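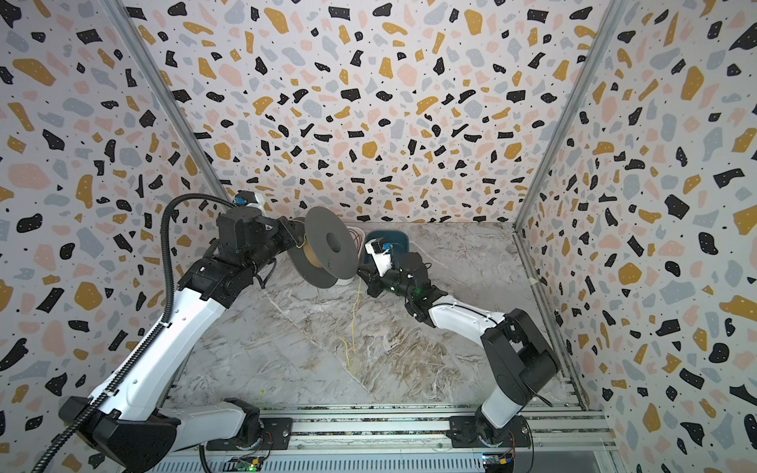

Terrazzo aus Resten gießen: Untersetzer und kleine Tabletts für die Küche

Ich gebe es zu, ich bin dem Terrazzo verfallen. Angefangen hat es mit einem Hausflur in der Straße, in der ich früher gewohnt habe, Baujahr 1938, mit so einem graugrünen Boden voller kleiner Steinchen, und jedes Mal, wenn ich die Treppe runterkam, habe ich woanders hingeguckt und neue Farben entdeckt. Inzwischen gieße ich selbst, im Kleinen natürlich, Untersetzer und Tabletts, und weil ich dauernd gefragt werde, wie das geht, schreibe ich es jetzt mal ordentlich auf.

Vorweg: Ich arbeite mit Gießpulver auf Gipsbasis, das man nur mit Wasser anrührt (meins heißt Fundska und kommt im Eimer). Mit Zement geht es auch, dann braucht ihr aber Handschuhe, mehr Geduld und andere Mengen. Bleibt beim ersten Mal ruhig beim Gießpulver, das verzeiht viel.

Was ihr braucht

Gießpulver, weiß
Pigmente in zwei bis vier Farben, flüssig oder als Pulver
Silikonformen, rund oder eckig
eine Küchenwaage
Becher und Holzspatel zum Anrühren
Backpapier oder eine Silikonmatte
Nassschleifpapier in Körnung 120, 240 und 400
eine Staubmaske (FFP2)
Versiegelung, am besten auf Wasserbasis

Das Verhältnis steht auf der Packung, bitte haltet euch daran und nicht an irgendein Video. Bei meinem Pulver sind es 38 Gramm Wasser auf 100 Gramm Pulver. Ich wiege beides ab, auch das Wasser, denn mit dem Messbecher liege ich grundsätzlich daneben.

Schritt 1: Die Splitter

Am schönsten Teil kann man sich ewig aufhalten. Rührt für jede Farbe eine kleine Portion an, gebt das Pigment gleich mit ins Wasser und streicht die Masse dann dünn auf Backpapier aus, drei bis vier Millimeter reichen. Trocknen lassen, am liebsten über Nacht, und dann einfach brechen. Große Stücke mit der Hand, den Rest im Gefrierbeutel mit dem Nudelholz. Nicht zu begeistert draufhauen, sonst habt ihr hinterher farbigen Sand! (Den könnt ihr aber absieben und aufheben, in ganz kleinen Mengen sieht er als Sprenkel hübsch aus.)

Zur Farbwahl werde ich am häufigsten gefragt. Mein Trick: eine dunkle Farbe, eine kräftige und eine blasse. Anthrazit, Ziegelrot und Salbei zum Beispiel, oder Dunkelblau mit Ocker und Creme. Wenn alle Farben gleich laut sind, sieht es schnell nach Konfetti aus. Und die dunkle bitte sparsam, davon nehme ich immer nur halb so viel wie von den anderen.

Rührt die Farben übrigens eine Spur kräftiger an, als ihr sie haben wollt. Beim Trocknen werden sie heller, manchmal erschreckend viel heller. Mein erstes Petrol war am nächsten Morgen ein müdes Babyblau.

Schritt 2: Gießen

Splitter auf dem Boden der Form verteilen, gern dichter, als man denkt. Die Unterseite in der Form wird später eure Oberseite, also legt die schönsten Stücke flach nach unten. Ich habe das beim ersten Tablett andersherum gemacht und saß dann mit einer sehr eleganten Rückseite da.

Jetzt die weiße Masse anrühren. Pulver langsam ins Wasser rieseln lassen, kurz warten, dann ruhig rühren, ungefähr eine Minute. Wer wie wild schlägt, rührt sich Luft hinein, und die Bläschen hat man nachher als Löcher in der Fläche. Zuerst einen kleinen Schluck über die Splitter gießen, mit dem Spatel vorsichtig stochern, damit die Masse überall darunterläuft, und dann auffüllen. Ein paar Mal sanft an die Form klopfen. Fertig, Finger weg!

Reste niemals in den Abfluss kippen. Die Masse wird auch im Rohr hart. Lasst sie im Becher aushärten und werft sie in den Restmüll, oder gießt noch schnell ein paar Splitter für das nächste Mal.

Schritt 3: Ausformen und warten

Nach einer Dreiviertelstunde kann man meistens ausformen. Das Teil fühlt sich dann noch kühl und feucht an und braucht einen Tag auf einem Gitter, große Tabletts auch zwei. Im Januar dauert es bei mir in der Küche am längsten, obwohl die Heizung läuft. Bitte nicht in den Backofen legen, davon bekommt es Risse.

Schritt 4: Schleifen

Erst hier kommt das Muster richtig raus, denn meistens liegt ein weißer Schleier über den Splittern. Ich schleife nass, in einer flachen Schüssel mit etwas Wasser, und fange mit 120 an. Kreisende Bewegungen, wenig Druck, zwischendurch abwischen und gucken. Wenn alle Flecken klare Kanten haben, weiter mit 240 und zum Schluss 400. Wer es seidig mag, geht bis 1000, das lohnt sich aber nur bei dichten, blasenfreien Flächen.

Trocken schleifen geht auch, dann aber draußen und mit Maske.

Kleine Löcher? Etwas weiße Masse anrühren, mit dem Finger einreiben, trocknen lassen, noch mal kurz drüber mit 400. Meine Freundin Sayaka Sakamoto füllt die Löcher absichtlich mit einer der Splitterfarben, was bei ihr toll aussieht und bei mir nach Masern.

Schritt 5: Versiegeln

Bitte erst, wenn das Stück komplett durchgetrocknet ist. Zwei dünne Schichten mit einem weichen Pinsel, dazwischen so lange warten, wie es auf der Flasche steht. Ich nehme den matten Lack von Likus, Glanz finde ich bei Terrazzo zu viel, aber das ist Geschmackssache. Für direkten Kontakt mit Lebensmitteln sind die Sachen nicht gedacht, und in die Spülmaschine dürfen sie auch nicht. Feucht abwischen genügt.

Unter die Untersetzer klebe ich noch Filz oder dünnen Kork, damit der Tisch keine Kratzer bekommt.

Was bei mir schon schiefging

Splitter lösen sich beim Schleifen: Die waren wahrscheinlich knochentrocken und haben der Masse das Wasser entzogen. Kurz vor dem Gießen mit der Sprühflasche anfeuchten, dann halten sie.

Farbe blutet ins Weiß: zu viel Pigment oder die Splitter waren noch zu frisch. Einen Tag länger liegen lassen.

Tablett ist krumm: Die Form stand schief. Wasserwaage drauf, auch wenn man sich dabei albern vorkommt.

Nächstes Mal probiere ich einen Grundton in Hellgrau mit ganz großen Bruchstücken, dafür liegen die Splitter schon in der Schublade. Wenn ihr Fragen zu den Mengen habt, schreibt sie in die Kommentare, und sagt am besten gleich dazu, welches Pulver ihr benutzt!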